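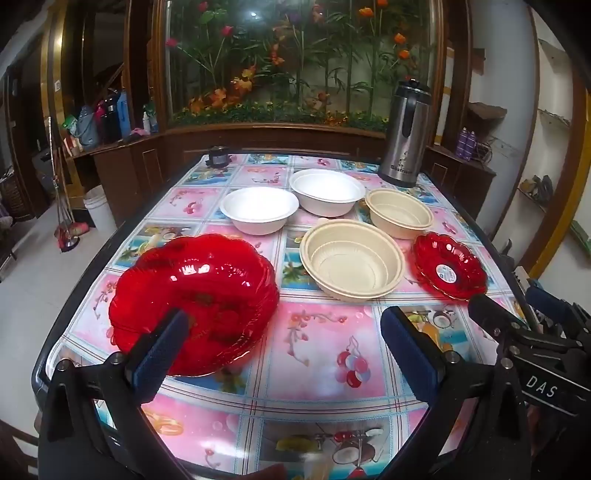 Home Table and Kitchen Gallery Letters Contact

Search this site Go

Bowls, Plates and One Loud Tablecloth

Welcome to the gallery page of my kitchen things. My name is Izzati Latuheru, and I live in Salinas with my husband and with too many bowls. In our house the plates for guests and the plates for every day are kept together, so on a normal evening you can get your rice in something white and your orange peels go on something red with gold on the edge. I like it like this.

Last February my friend Yesenia Cárdenas asked me to write down which pieces I have and what I use them for. She was moving to a new apartment and wanted to buy only what is useful. I wrote her a letter, and the letter became this page. The text under each title is short. If you want the long version, please come for tea.

The tablecloth

Pink and blue squares, cherries, balloons, palm trees, coconuts. I bought it by the meter, and the man cut it a little longer than I asked. It is plastic and I clean it with a sponge and a drop of dish soap.

The wedding rings on the cloth

Many people do not see them until the second cup of tea. Between the fruit and the balloons there are gold rings printed on the pink. My mother-in-law found them first, and she was sure that I chose the cloth for this.

The big red plate

For fruit, for cake in slices, for fried bananas when they have cooled down. The edge goes in and out like the petals of a flower, and there is a thin gold line on it. I wash it by hand with a soft cloth — the rough side of the sponge is not good for the gold.

The small red dish

It has the same shape as its big sister, and the sticker is still in the middle. Garnet Cormier, my neighbor, tells me every time to take it off. Warm water and a little cooking oil will do it, she says. I will do it before the next party.

Red on pink

You can see the cloth a little through the red plastic. With dark food the pattern is gone, but with melon or pale grapes the plate looks very happy. I would not put it on a plain brown cloth.

The beige bowls

These are the ones I use most. In one I wash the rice, in the other I put the vegetables after cutting. The wide rim is good to hold when your hands are wet, and the larger one has a small tab where my thumb goes. If you buy only one thing from my list, buy a bowl with a wide rim.

The ribs inside

The thin lines on the inner wall are pretty, but dough goes into them and stays there. For bread I take a different bowl from the cupboard. For salad, rice and beans there is no problem.

The white bowls

For soup and noodles, or for anything with a color that you want to show. Tomato soup in white is much nicer than tomato soup in red, where it disappears. They also do the small jobs, like holding the beaten eggs while I look for the pan.

The little jar

Every table in my family has one little jar on it, and what is inside changes with the person who cooks. In my mother's house it was chili, always, and nobody was allowed to move it.

The table

It has rounded corners, which I wanted when my nephews were small and ran through the room with their heads at exactly that height. Now they are tall and still they sit at the same side. Cirilo Ibarra from the shop Drerkavov helped us carry it in, and he took the door off to do it.

How I put it for guests

Big plate on the left, where the first person comes in. Bowls in the middle and the small dish at the right for sweets. For 10 people I make food in two rounds, and for 12 I borrow from Garnet. After the meal the beige bowls go to the kitchen first, with the spoons in them.

Some of you wrote to ask where to find the red plates. I got mine at the market many years ago and I do not know the maker, sorry. Yesenia found similar ones in green and says that she is satisfied with them.

Page last changed 29 December 2024. Next I would like to add my baking pans — they are waiting under the sink.

This site uses cookies to remember your settings. Accept Decline Read more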